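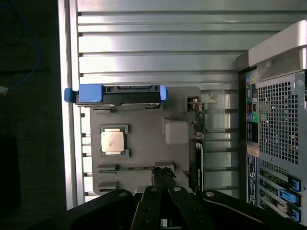 *Inside a Dell tower workstation*

# Let Actors Have a Quiet Year

Nele Ehlers has two movies coming out, and she has not posted anything since April. If you read the entertainment pages, you would think this was an emergency. Is she sick? Is she fighting with the studio? Did she quit? One site ran a piece on her "disappearance" that was longer than its review of her last movie.

I think she is probably at home. I also think that is fine, and that the people who write about movies should get used to it.

I liked Ehlers in *Vesari*. She played the younger sister, a part with very few lines, and she made you watch her in scenes that belonged to other people. When the movie came out I knew almost nothing about her. I didn't know what she ate for breakfast or who she used to date. That helped. I believed she was a tired woman who worked at a ferry office, and I went on believing it until the credits.

Then came the press tour for *Killano*. She must have given 50 interviews. She guessed snacks with a blindfold on. She read mean comments out loud. She ranked her costars by how good they would be at camping. By the time I bought a ticket I had seen so much of her that I spent the first 15 minutes waiting for her to do the laugh she does on talk shows. She never did it, and her work in the movie is good, but I was too aware of her to enjoy it until the second half.

The usual argument for all this is that it sells tickets. Maybe it does for a big summer movie. For something the size of *Killano* I have my doubts. It opened small and closed small. People I know who watched every one of those clips still haven't seen the movie. They had a nice time with the clips and that was enough for them.

The other argument is that actors are paid well and should do what the contract says. I agree with that part. If the contract says ten days of interviews, do the ten days. What bothers me is the time in between, when there is no movie to talk about and the actor is still expected to be around. Airport photos, gym photos, a comment on whatever everyone is mad about this week. Somebody has to feed that every day, and when she stops, the pages fill the gap with guesses. The guesses are usually about her health or her marriage, and they stay online after they are proved wrong.

Some of this is on us. I clicked on the disappearance story. I read it to the end and learned that she had been seen at a hardware store in a town called Ruppert, buying paint.

Older fans like to say that stars used to be mysterious. I don't buy that completely. Studios made up whole lives for them and the magazines printed it. But there were months when a person could be off the page without anyone calling it a crisis, and I'd like those months back.

Her next movie opens in the fall. I haven't watched the trailer and I'm going to try to keep it that way until I'm in my seat.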